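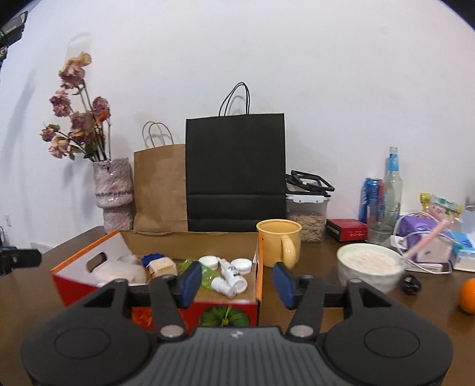 Kestside Open Carton, 20 L

Product code: KS-239
Supplied by: Kelell Packaging
Category: Reusable cartons, household and pantry

Description

The Kestside is a one-piece open-top cardboard carton for household storage, produce and mixed packing. It has a coloured exterior, a white interior and a rounded handle cutout in the side wall. It is supplied without a lid.

Print options

Pumpkin (green and orange graphic on front face, orange-red exterior)
Plain orange-red
Plain kraft

Specifications

Nominal volume: 20 L
Board: double-sided corrugated, white inner liner
Assembly: fold-flat base, no tape required for dry goods
Pack size: 41 cartons, flat
Stacking: 2 high when filled, with a rigid sheet between layers

Use

Suitable for cleaning supplies, bagged goods, small packets and loose caps or fittings. Spray bottles should be stored upright where the height of the bottle allows. Where a bottle must be laid on its side, turn the nozzle to the off position and place it on top of the load. Liquids that can damage board should be bagged separately.

Lift with one hand at the cutout and the other under the base. Do not drag a filled carton by the handle.

Care

Wipe the exterior with a dry cloth. The board is not water resistant. If the base softens, recycle the carton with household cardboard after removing any plastic contents. Keep the colour print out of direct sun, as the orange will fade.

Related items

Meinecke kraft carry bag, twisted paper handles
Sondance black carry bag, cord handles
Kestside flat lid, sold separately

The carry bags are not rated for the same load as the carton and should not be used to transport full spray bottles.

Ordering

Cartons are sold by the pack. Mixed prints within one pack are not available. The plain kraft option will be back in stock in July. For print samples or pallet pricing, contact Eskil Midtbø in trade sales and quote the product code.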